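How I clean out an old desktop PC before giving it a second life

I have a soft spot for old office towers. They turn up at yard sales and on the curb, they cost next to nothing, and most of them only want a good cleaning and an afternoon of your time. I picked up my latest one in January for 12 bucks, and I've been slowly getting it ready to hold all my music (3,082 songs, and yes, I still buy CDs).

What you need

A can of compressed air or a small electric blower
A soft paintbrush, the cheap kind
Rubbing alcohol and cotton swabs
A Phillips screwdriver
A muffin tin for the screws

The muffin tin is the best trick I know! Every step gets its own cup, and you put things back together by working backward through the tin. I used to toss everything in one bowl and then spend the evening wondering which screw was the short one.

Step 1. Unplug it and wait

Shut it down, flip the switch on the back if it has one, and pull the power cord. Then hold the power button in for a few seconds. Touch some bare metal on the case before you reach inside, and do it again any time you've been walking around on carpet.

Step 2. Get the side off

Look on the back edge for screws, or along the side for a latch. Office machines love latches. If the panel sticks, slide it toward the back first and then lift. Lay the tower down flat with the open side up, so you aren't chasing a wobbly case around while you work.
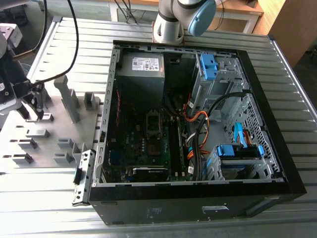

Step 3. Blow out the dust

Take it outside if the weather lets you. Short puffs, can held upright, and keep a finger on any fan blades so they don't spin. Start high and work down. Please don't open the power supply itself, just puff through the vents and move on. I loosen the stubborn fluff with the paintbrush and then go over it again.

Step 4. Wipe the contacts

Pull the memory sticks by pushing the little clips outward, and wipe the gold edge with a swab that's barely damp with alcohol. Let them dry completely. When they go back in you should feel a click, and it takes more of a push than you'd think.

Step 5. Close it up and name it

Panel on, cord in, and see if it starts. If all you get is beeping, reseat the memory before you panic (it's nearly always the memory with me). Mine is called Yurt on the home network, which made sense at the time. The one before it was Brusow, and it's still running the printer.

Last updated Wed 5 February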